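Plimness Club Gallery: Our Year With Two Arms

Welcome, and thank you for clicking through! This page has grown every time I sat down to tidy it, which my sister says is the story of my life, but I think the students earned every line. The Plimness Robotics Club meets in the old ceramics room at Besson Community College, at the far end of the east corridor, past the vending machine that only takes coins. We have 19 members this year, from first-semester students who had never held a screwdriver to a couple of people finishing their second certificate, and all of them have been working on one project: teaching a pair of robot arms to put things away.

The project is called Pimton. It was named in a hurry on the sign-up form and by the time anyone thought of something better it was already on the T-shirts. The idea is easy to say out loud. You put some ordinary objects on a table, you put a basket on the table, and the arms pick up the objects and put them in the basket. My neighbor asked me, very kindly, whether that was really a whole year of work. I invited her to come and try driving the arms herself, and she stayed until we locked up.

I meant this to be a proper gallery with dozens of photos, and the rest will be added as people send them to me (please do send them, the club inbox is fine, and put your name in the message so I can thank you). For now there is one picture and a good many notes, arranged more or less in the order things happened.

The room

When we moved in, the tables still had clay dust in every seam. We spent two whole meetings washing and one more arguing about where the work table should go. Kolbrún Steinarsdóttir, who is our student president and far more organized than I am, wanted it against the wall so that the cameras would always have the same plain background. I wanted it in the middle so that people could walk around it. Kolbrún was right, and I have told her so in writing.

The white tabletop was her choice too. It shows every crumb, but it makes it much easier for the software to find the edge of an object, and the students have become wonderfully strict about not setting coffee on it.

Learning to drive

Before the arms did anything by themselves, somebody had to show them how. Each arm has a smaller twin that you hold in your hand, and whatever you do with the little one, the big one copies. It sounds like play, and for the first ten minutes it is. Then you try to pick up something round and you discover how much your own fingers have been doing for you all your life without being thanked.

We ran driving lessons through all of November. Everyone had to pass a small test to get on the rota: pick up a wooden block, pass it from the left arm to the right, set it down on a paper square without knocking the square askew. Some people got it on the first evening. I took three evenings, and the club was very gracious about it, apart from the sound effects.

The basket

We tried a lot of containers. A cardboard box was too light and went skating across the table the moment a finger brushed it. A mixing bowl was a nice shape but shiny enough to confuse the cameras, and it rang like a church bell whenever an arm touched it. The woven basket came from Margaux Aubert's hall closet, where it had been holding gloves, and she carried it in one evening under her coat in the rain.

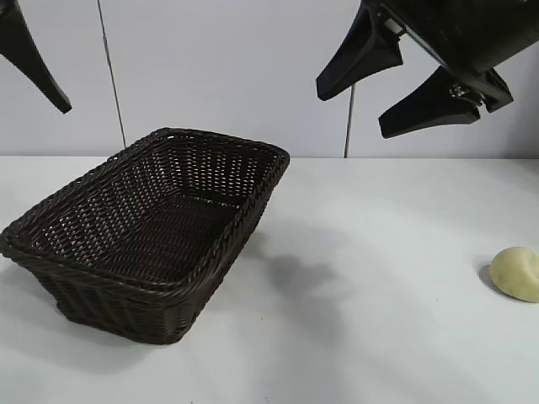 Margaux joined us in the spring after retiring from the college library, and she has the steadiest hands in the club. She also brought the habit of writing everything down. Until she came, our notes on each attempt were along the lines of "good" or "not so good" or, in one case, a drawing of a sad potato. Now there is a binder with a page for every session, saying who was driving, how the basket was turned, what we were trying to pick up, and what went wrong if something did. If you are starting a club of your own, find a librarian first and worry about motors later.

The turning of the basket deserves a word, as it caused us more trouble than anything else. For weeks we had been setting it down perfectly straight, parallel to the table edge, because that is what tidy people do. The arms learned that beautifully. Then one of our newer members set it down at an angle, and the right arm went confidently to where the middle of the basket used to be and let go of a tennis ball over nothing at all. We all watched it roll under the radiator. After that we made a rule that whoever sets up the table has to turn the basket a different way for each try, and there is now a paper dial pinned to the wall with a spinner on it to stop us from choosing our favorites.

Counting tries

We recorded 175 demonstrations for the first round of training. That felt like a mountain when we were climbing it, and then we read what other groups use and felt rather small again! Still, it was enough to see something happen. The first time the arm reached out with no one holding the little twin, the whole room went quiet, and then it picked up the block, and then it held the block, and went on holding it, for a very long time. Opening the gripper turned out to be the lesson it had missed. We had been cutting our recordings a little short at the end, so it had hardly ever seen the letting-go part.

The second round was longer at both ends. Kolbrún rewrote the start and stop buttons so that the recording runs on for a bit after you think you are finished, and she put a sticker beside the stop button that says "Breathe first." I have started to use that advice elsewhere.

What the objects taught us

Hard square things are easy. Soft square things are nearly as easy. Round things are a trial, and anything lumpy is a puzzle with a new answer every time, depending on which way up it happens to be lying. The students learned to come in low and slowly and to let the fingers close around the widest part. If you hurry, the object squirts away, and you end up chasing it toward the edge of the table with the other arm while your friends shout directions that are all correct from where they are standing.

We also learned to rest. Driving for more than 18 minutes at a stretch makes people clumsy and a bit cross, and the binder shows it very plainly. We changed over to short turns with a kitchen timer, and whoever has just finished makes the tea.

The open evening

Our open evening was on 14/07/2024, and I am still smiling about it. We had put out 30 chairs thinking that was wildly hopeful, and we ended up borrowing benches from the dance studio next door. Families came, and some former ceramics students who wanted to see what had become of their room, and a very small boy who asked whether the robot was allowed to say no. (We had a good talk about that. I'm not sure I gave him the best answer.)

The arms did well. They didn't do perfectly, and the students had agreed beforehand that they would explain each miss out loud instead of hurrying to reset the table. I think that was the part people liked best. A father near the front told me he had never seen anyone look so cheerful while describing a mistake. Margaux had the binder open on a music stand so that visitors could turn the pages, and it came home with a few new notes in the margins, mostly encouraging.

The driving station had the longest line of the night. We let visitors have a go with the little twin arms, one at a time, with a member standing beside them. My neighbor went twice.

Where the parts came from

People ask, so I will say it here. The arms are kits, bought with the money from two bake sales and a grant from the college's student projects fund. Prerklow, the hardware store on the corner by the bus stop, gave us clamps and a great bag of odd screws, and let us come back whenever we found we had the wrong length, which was often. Several of the brackets were printed by members at home. When one cracks we print another, and the cracked ones go in a jar on the windowsill that the students have labeled "Experience."

Next year

We would like the arms to manage more than one object in a row, and to notice when they have dropped something and go back for it. At present they carry on to the basket with empty fingers and open them very politely over it. Kolbrún has ideas about the dropping problem that involve the motor currents, and she has explained them to me twice. She will be leading the fall workshops, so you can have them from her directly, with diagrams.

New members are welcome at any point in the year, and you don't need to know any programming. If you can be patient with a basket we can find you something to do. Write to the club inbox or just come down the east corridor on a club evening and knock loudly, as the fan is noisy. Bring coins if you want anything from the machine.

With thanks to everyone who drove, soldered, swept, baked and wrote things down this year. If I have left your name off, please tell me and I'll put it in with the next batch of photos.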